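I've had the Teltum folding worktable for 7 months now, long enough to stop being polite about it. I bought it in April after my old trestle finally gave up under a sewing machine, and I've used it nearly every day for pattern cutting, wrapping parcels, a bit of painting and (once) a birthday lunch.

Setup is lovely. Pull the legs out, push down until they click, done. My neighbor Geeta Upadhyay had hers up before I'd found the kettle! The legs lock with a plastic catch that feels cheap but hasn't slipped on me yet. Getting them folded back again is another matter – you need two thumbs and a bit of temper, and I've pinched myself more than once.

The top is the reason to buy it. It's smooth and easy to wipe down, and tailor's chalk comes off with a damp cloth. Ballpoint does not, so ask me how my left corner looks. I also left a hot glue gun on it and now there's a dull patch the size of a quarter. My fault, but the Drarside table I had before would have shrugged that off. The Drarside also weighed as much as a small cow, so I'm not going back.

Wobble: a little, if you lean on the long side. Liam Wragg at the Bididbridge craft market told me to put felt pads under the feet and that helped on my tiles. On carpet it's fine. I wouldn't clamp a vise to it.

Height is where I'd knock off a star. There are only 2 settings, and I'm tall, so the low one has me hunched and the high one is still a touch short for cutting out a coat. The Tiwari version goes higher, but it's narrower and costs a good bit more, and I'd miss the width.

Delivery was quick and the box was in one piece. The instructions are a single sheet with tiny drawings, which I lost right away and haven't missed.

Would I buy it again? Yes, probably in the bigger size. Four stars from me.

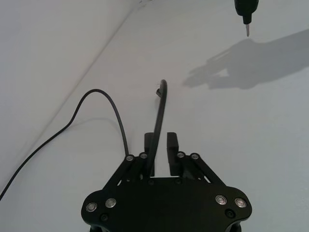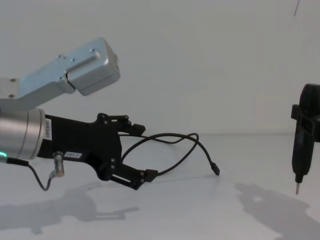

Two views of the open gripper, both taken in the same place.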